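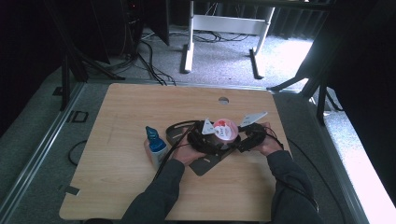

Gil-soo Yook told me that dorm kids don't skip breakfast to save money, they skip it because the line at Sarico is too long, and that pretty much became my whole project! I surveyed 103 students in October (my roommate Nhàn Giáp helped me hand out the forms) and asked what they ate before their first class. Most said coffee, or nothing. The ones living in Vurstead ate the most, probably thanks to the kitchen on every floor. I'd love to redo this in spring with commuters too.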